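Nneka Okonkwo
Shared workshop, Gididville. I fix hinges and distrust demos.

1/ March update on the home-built gripper, for the people who keep asking if it's "basically a robot yet." No. It's a hand-held gripper with two fingers and a lot of bolts. A person moves it. The person is me and my wrist hurts.

2/ The plan, as sold to me by the Wustemcombe build group: you do a chore with the gripper a bunch of times, record it, and an arm learns to do the chore. The plan says 600 tries per chore. I asked where 600 came from. Still waiting.

3/ My chore is the compartment box with the glass lid. Everyone else picked sponges and blocks. I wanted something that punishes you for being sloppy, because that's what stuff in a house does.
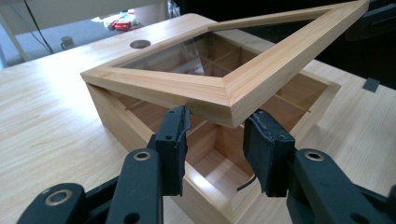 4/ My main gripe is the pads. I was told the rubber would outlast the project. It's peeling at the edges already, and a frayed edge is a different grip from a clean one. So which grip is the arm supposed to learn? The one from the first night or the one from last night?

5/ Someone in the Henríquez chat said "the model will average it out." Maybe. I've heard that sentence about every problem I've raised since I joined, including the one where a screw fell out.

6/ Also, glass. You can see through it, you can see the room bouncing off it, and you're asking software to work out where the edge of the lid is. I squint at it myself under the bad light. Would love to be wrong here. 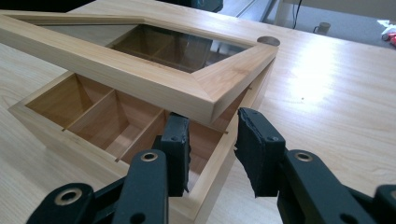

Lid up, fingers at the box. Mitered corners on the lid, worn rubber on me.

7/ To be fair to the thing: the linkage is good. I expected slop in the pivots and braced for a weekend of shims, and I haven't had to make one. Credit to whoever drew that part. I'd still like to see it after a summer in my garage.

8/ Count so far is 80 tries. At this pace I hit 600 sometime after I've lost interest. The Jakmont folks say they have 3697 across all their chores and their arm still shoves a drawer shut like it's mad at it. I respect them for posting that clip. Most people post the good one.

9/ "Why not just buy an arm and script it?" I did the scripted thing 2 years ago with a different box. Worked great until I moved the box an inch. So I get the appeal of this approach — I just don't think the appeal is evidence.

10/ Next up: new rubber on both fingers, then I start the count over. Yes, from zero. No, I'm not mixing the old pads in with the new ones, please stop messaging me about it.

11/ If anyone has pad material that takes glue and doesn't curl, tell me what it is and how long you've used it. "Ordered some, looks promising" doesn't count.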